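格罗夫代尔（Grovdale）公寓住户论坛 > 公共事务 > 公用厨房管理
主题：关于公用厨房清洁用品采购与更换周期的意见征集
回复：7

楼主：公共事务组_Canan Bayram
发表于 02/04/2020

各位住户：

现行《公用厨房使用办法》第六条仅规定“清洁用品由公共事务组统一配备”，对更换周期、存放方式及费用分摊均未作说明。近期收到的书面意见较为集中，现将有关情况公布如下，请各楼层住户在本帖内发表意见。

一、费用。上一季度公用厨房清洁用品支出为138元，包括洗涤剂、百洁布、海绵及垃圾袋，由公共维修费项下列支。

二、更换周期。目前没有固定周期，由当周值日楼层自行判断。部分楼层更换过勤，部分楼层长期不换，库存数量因此难以掌握。

三、餐具。公用碗盘归全体住户共同使用，使用后应当即时清洗并放回原处，不得在水槽内过夜。 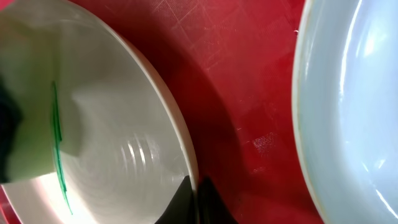
四、拟议方案。公共事务组初步考虑，海绵类用品每两周统一更换一次，更换日期张贴于水槽上方的告示栏；洗涤剂改为大桶购入、分装使用。供应商拟由现在的 Storidora 改为 Rirkex，后者接受按月结算，并负责送货至一楼门厅。

意见征集至七月楼层会议召开之前。逾期提交的意见将一并存档，但不列入本次表决材料。

公共事务组　Canan Bayram

2楼：北翼四层
同意制定统一周期，但对“两周”有不同意见。

海绵的使用强度在各楼层之间差异很大。本层住户多数在外用餐，厨房晚间基本闲置；二层每晚均有数户同时做饭。用同一周期约束所有楼层，结果必然是一部分尚可使用的用品被提前丢弃。建议改为“最长不超过两周，值日楼层可提前更换并登记”。

另请公共事务组说明，洗涤剂分装之后由谁负责在瓶身上注明名称与分装日期。去年曾有住户误将地面清洁剂倒入水槽旁的空瓶，此事在当时的会议记录中有记载。

3楼：sarigul_lane
本人住二层，就楼上所述补充两点。

第一，二层使用频率高属实，但责任不应全部归于二层。周末使用该厨房的住户中，有相当一部分来自其他楼层，这一点值日登记簿可以证明。

第二，更换周期只是问题的一半，另一半在于存放。海绵用后未经拧干即置于水槽底部，无论一周还是两周更换，均会产生异味。建议在办法中增加一款：用后须冲净、拧干，竖放于沥水架上。
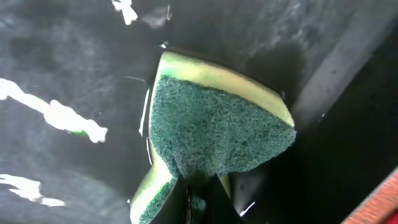
关于供应商，本人保留意见。Storidora 的价格虽略高，但三年来从未出现缺货。Rirkex 的报价单未列明运费，请予以核实后再提交表决。

4楼：公共事务组_Canan Bayram
回复2楼、3楼：

“最长不超过两周，可提前更换并登记”的表述较原方案更为妥当，拟予采纳。瓶身标注由领取分装瓶的值日楼层负责，标签纸由公共事务组提供。

经向 Rirkex 书面核实，订单金额满80元免收运费，不足部分每次收取17元。按目前的用量，每两个月合并下单一次即可满足免运费条件。报价单复印件已放入门厅资料夹，供查阅。

存放条款将写入修订稿第六条第三款。

5楼：老住户_东翼
对本次修订的必要性，本人持否定意见。

现行办法施行多年，矛盾主要出在执行环节。第九条早已规定值日楼层应于每晚十时前检查水槽及台面，请问最近一次有人依照第九条填写检查表是在何时？在旧条款尚未落实的情况下继续增加新条款，只会使办法愈加冗长，住户愈加不愿阅读。

此外，建议各楼层自备清洁用品，费用自理。公用部分仅保留垃圾袋和洗涤剂。如此则更换周期、供应商、运费等问题均不复存在。

6楼：北翼四层
不赞成楼上关于自备用品的建议。

早年曾试行过各层自备，当时水槽旁摆放各层的清洁用品，标注不清，混用严重，最终仍由公共事务组统一清理。水槽周围台面有限，不宜再作此类尝试。

至于第九条的执行情况，楼上的批评有其道理。本层愿意从下一轮值日起恢复填写检查表，并建议公共事务组每月将检查表汇总后公布。

关于百洁布与海绵的选用，也请一并考虑。双层海绵带有粗糙的一面，适合清除锅底及烤盘的附着物，但不宜用于不粘涂层的锅具。公用平底锅的涂层已有明显划痕，重新购置的费用远高于海绵本身。建议为不粘锅具另备软布，并在告示栏中写明。

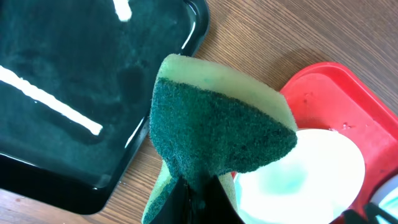 图：双层海绵，深绿色一面为粗糙的百洁层

7楼：sarigul_lane
支持为不粘锅具另备软布。以颜色区分用途最为简便，不必另行张贴长篇说明。

对5楼的意见，本人认为可以部分吸收：修订稿中凡与第九条重复的内容应当删去，避免一事两规。检查表现有格式共21项，其中多项与厨房无关，例如走廊照明与信箱，填写者敷衍了事也与此有关。建议将厨房部分单独成表，控制在一页之内。

运费一事既已核实，本人不再反对更换供应商，但希望在合同中注明缺货时的处理办法，并保留与 Storidora 的联系方式，以备急需。

8楼：公共事务组_Canan Bayram
感谢各位住户的意见。现将拟提交楼层会议的修订要点公布如下：

（一）海绵类用品最长不超过两周更换一次，值日楼层可提前更换，并在登记簿上注明日期。
（二）用后须冲净、拧干，竖放于沥水架。
（三）不粘锅具使用专用软布，以颜色区分。
（四）厨房检查表单独成表，按月汇总，张贴于门厅。
（五）供应商变更事项单独表决，合同草案须载明缺货时的处理办法。

5楼住户提出的自备方案，因涉及费用分摊方式的变动，须由三分之一以上住户联署方可列入议程。联署表可向公共事务组领取，也可在本论坛“表格下载”栏目中自行打印。

登记簿上一册已接近用完，新册将放在原处。值日楼层在换册时请勿将旧册带走，旧册由公共事务组统一归档。

本帖继续开放回复。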